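Diary > Moving > Week two

2019-01-20
Posted by the author

Up before six again. The boxes from Skendus are still stacked in the hall and I have stopped walking around them and started going over the low one. Of the 128 things on the list I made in December, 59 are crossed off. I thought it would be more by now. The list has socks and a wardrobe on it as single lines, so the number doesn't mean much.

Coffee, then the drive across from Abu Hammour. Traffic was light. I had the paper bags on the passenger seat, the brown ones with the twisted handles. I bought a pack of 20 at Prenlow and they cost more than I wanted to pay, but the plastic ones had split on me twice last week and I was tired of picking things up off the stairs.

The job for today was the soft toys and the odds and ends that go with them. They are to be sorted, bagged and put on the shelf in the back room before the new month. I had been putting it off. Toys are slow work. Every one is a different shape and none of them stack. 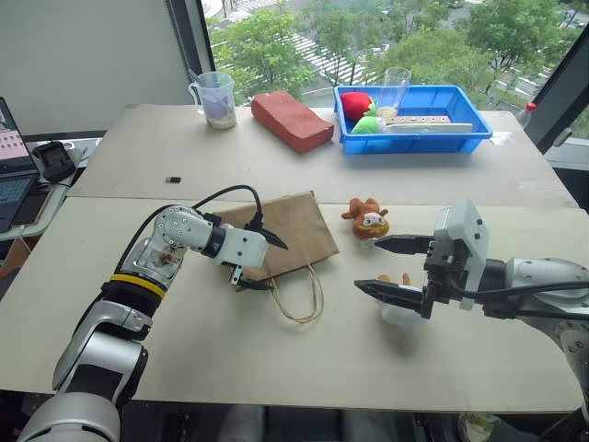
The monkey sat up by itself in the middle of the table for most of the morning. The brown bag was on its side next to it. I like to have the next toy waiting and the bag within reach, and I don't much care about the rest of the table. The rest of the table was a mess. The blue tray had the strawberry in it and the pale green toy, and also a drinking glass and the wood block with the row of holes, which belong to two different shelves and neither of them is ours. The clear pitcher with the handle had ended up out there too, with pale grains in the bottom and something lavender pushed down into them. I wrote it on the list as "pitcher, contents to be decided."

I need a rule for trays. The blue one is meant for toys waiting to be checked, and it turns into the place for anything that has no place. We had the same trouble at the old address. I might put a label on it. I put a label on the last one and it made no difference for the first month, then it did.

Lunch was the rest of the rice and a boiled egg. Cold in the back room, so I ate it in my coat. Read through the lending figures while I ate. The total for the year came to 1,192 loans. Puzzles did best, as they always do, and soft toys were well down the sheet. People are shy of borrowing soft toys. I think they worry about giving them back to a house where a child has got fond of one. We have let a few go for good that way and I have never minded, though I do have to write them off.

After lunch I thought about the bags again. They are stiff enough when they come out of the pack, but once one has been handled it goes soft and creased and the mouth folds in on itself. It goes better with the rim held up from one side and the bottom corner pulled out from the other.
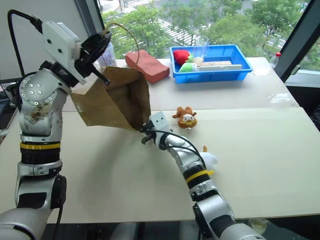 I also want to try a square of card in the bottom of each one. There is a lot of card in the hall from the move and it would be good to see some of it used. The card would need to be cut a little smaller than the base or it will ride up the side. I will do one tomorrow and see how it sits on the shelf before I cut any more.

Still to settle: whether the red brick goes with the building toys or the bath toys. It has the look of a sponge. I have put it down as bath for now and can change it later.

Other notes for myself. Tape is nearly gone. The marker pens are in the box marked kitchen. The back room shelf leans a little to the left and wants a folded bit of something under the foot before it takes any weight. Ring Prenlow and ask if they do the same bag one size up.

Home by seven. Soup. I moved the low box in the hall up against the wall.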